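Folding at Home
A student robotics club takes its hardest problem back to the bedroom

The robotics club at Naninov College has 12 members, one workroom and a rule that every project must be tried outside that room before the end of term. This year's project, called Orna, is about clothes.

Students record themselves doing chores with hand-held grippers, and the recordings are used to train a robot arm back on campus. So far they have 515 recordings of folding. T-shirts came first and gave little trouble. Towels were easier still. Jackets have taken up most of October.

Padding is the main difficulty. A fold that stays down in thin cotton springs back up in a quilted coat, and sleeves have to be brought in before the hem. Hoods are worse – the club tried three ways of handling them and has kept two.

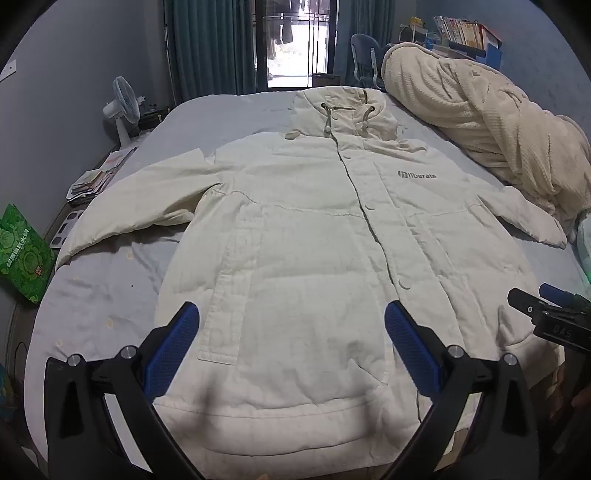
The grippers close in on the hem of a padded jacket laid out on a bed.

Seven members will take Orna to the Karell student meet, where each team gets 10 minutes and a pile of laundry it has not seen before. The club has asked for a table by the wall, near the outlets.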